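Documentos de emergência para quem vive no estrangeiro: como guardar em casa

O registo consular só ajuda se os dados estiverem atualizados. Após mudança de morada ou de telefone, comunicar ao posto consular no prazo indicado por este. Guardar o comprovativo em papel, junto do passaporte.

Conteúdo mínimo da pasta: cópia da página biográfica do passaporte, título de residência, apólice de saúde, grupo sanguíneo, contacto de um familiar no país de origem e número de emergência do consulado. Letra de imprensa, tinta preta. As cópias a cores leem-se melhor - sobretudo os carimbos.

Papel de 80 g amarelece e rasga nas dobras. As folhas Lodaretti de 206 g aguentam mais manuseamento, mas não passam em todas as impressoras domésticas. Bolsas Bivlow de 84 micrómetros chegam para uso corrente. Não plastificar originais: muitos serviços recusam-nos.

Arrumar longe da cozinha e de paredes exteriores. Um armário interior, a meia altura, serve. Evitar caves.

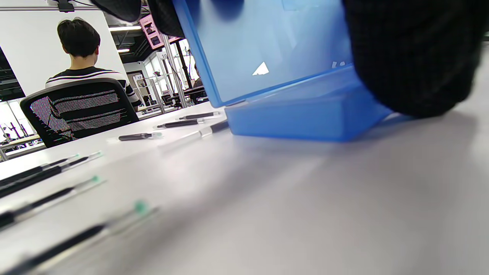
Caixa azul

Fazer 2 jogos de cópias: um fica em casa, outro com uma pessoa de confiança noutra morada. A versão digital vai cifrada, com a palavra-passe fora do mesmo suporte.

Rever tudo em janeiro. Verificar validades, substituir contactos antigos e destruir as cópias caducadas - tiras finas, nunca folhas inteiras no papelão.

Atualizado em 16 de junho de 2020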